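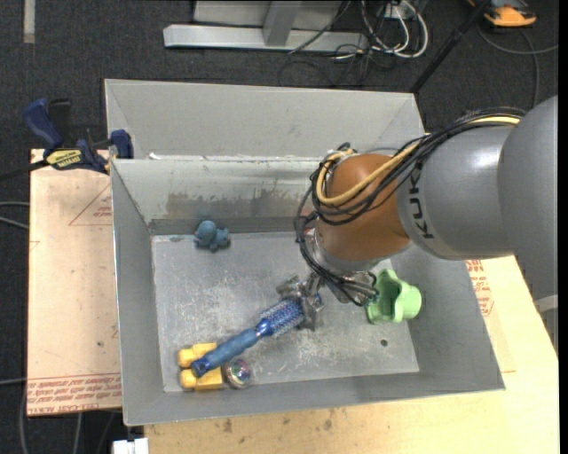
Védís Vídalín thinks I should quit steering the arm and just push it around by hand, and she has been right often enough that I'm asking here before I redo a month of work.

We're teaching our arm to pick things out of a bin, one item per demonstration. I drive it with a controller. Small stuff is fine. Anything long, like a hairbrush, takes me forever, and the recordings show a robot with deep doubts about its career. I have 55 demos so far, and in most of them the gripper hovers and fidgets before it closes. Do I keep going and hope I improve, or switch to hand guiding?

Posted by Remzi Öztürkmen
12/03/2023

Ozan Karabulut
Depends what you're recording. If you use camera images for training, your hands and elbows will be in every demo when you guide the thing, and they won't be there later when it runs alone. We did 20 that way at Hurton and the policy seemed to be waiting for my sleeve to show up. If you only need joint positions, guide away.

What fixed it for us was slowing the controller down near the bin. Halve the speed for the last few inches and throw out any demo where you changed your mind about the grasp. Also pick one spot on the brush and stick to it. If you grab the head one time and the handle the next, it may well try for the average.

Nevzat Toprak
buy a better controller

Lakshmi D'Souza
Mostly agree with Ozan, except I'd keep a few of the ugly ones if they end in a good grasp. Ours never saw a recovery in training, so the first time it missed it just closed on air and carried the air very carefully to the drop point. Trim the long pauses before training. And do 12 practice runs with recording off each morning, my first few are always garbage.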